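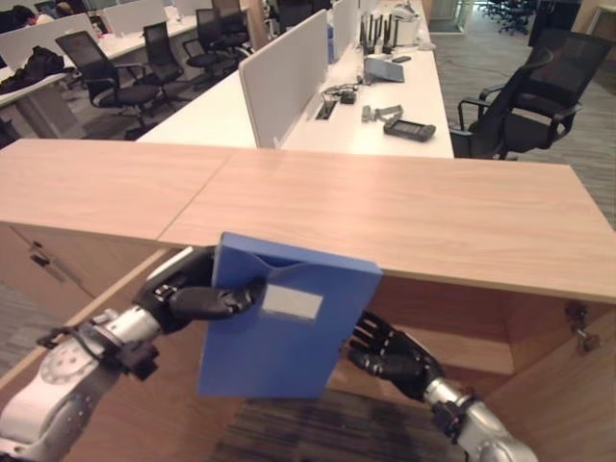 2025-09-22

Pollen slides from the Vornach lake core, continued. Finished 11 more levels today, all from the lower half. Total grains counted for the core is now 2,407.

Birch drops off quickly below the gray silt band and sedge takes over. Same pattern as the short core from Gezer, but there the change is spread over a longer stretch of mud. I don't want to call it a cold spell until the dates are back from the lab in November.

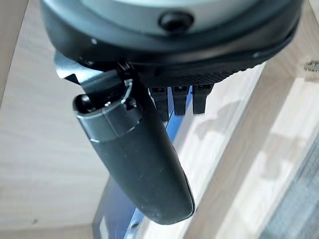 Three levels had too few grains to use. I marked them in the count sheet and left them off the diagram. Margareta Voicu thinks the sieve was too coarse for that batch and wants them prepared again from the spare sediment. Fine by me, there is enough left.

Age model: still using the straight-line version between the ash layer and the top. It puts the birch drop nearly 39 cm too high compared with the Aretti core if the two events are the same one. Either the mud built up unevenly or they are different events.

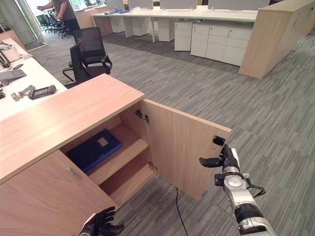

Left to do:

1. Redo the weak levels with the finer sieve.

2. Check the spruce grains in the top samples against the reference slides. A few may be pine with damaged air sacs.
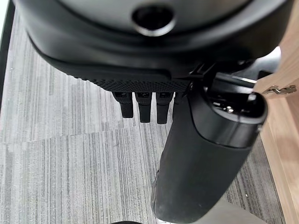

3. Send Margareta the new diagram with depth on the left axis, no ages yet.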